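Ticket: Samska units, recording stops during open day demo
Opened by: Marijke De Graaf, Bultcombe site
Status: waiting for supplier

Dear support,

We had the open day in January with visitors from Grermont. At the long table, two people held one gripper each and worked together. In the first round everything recorded well. In the second round the recording of one gripper stopped after 66 seconds and the other one continued normally.

What I tried already:
14:10 Restarted both units. Same result.
14:25 Exchanged the camera cables between the grippers. Now the other unit stopped, so I suspect the cable.
14:40 Fixed this cable to the sleeve with tape, to have less pulling when the arm goes up. It recorded over 2,000 frames and then stopped again.

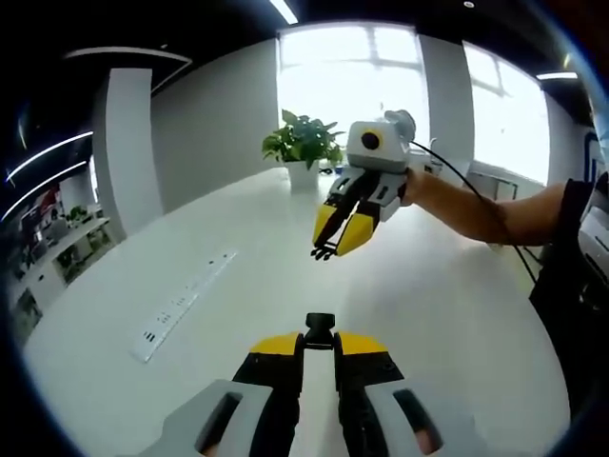
For the last group we used a spare cable from Aerts, which is a little longer. With this one we did not have any stop until the visitors left.

My questions are the following. Is the original cable known to be sensitive to bending near the plug? And can the software show a warning when one camera is lost? Now we see it only after saving the file, and this was a bit embarrassing in front of the guests.

The log files of both units are attached. Please send two replacement cables to Bultcombe.

Kind regards,
Marijke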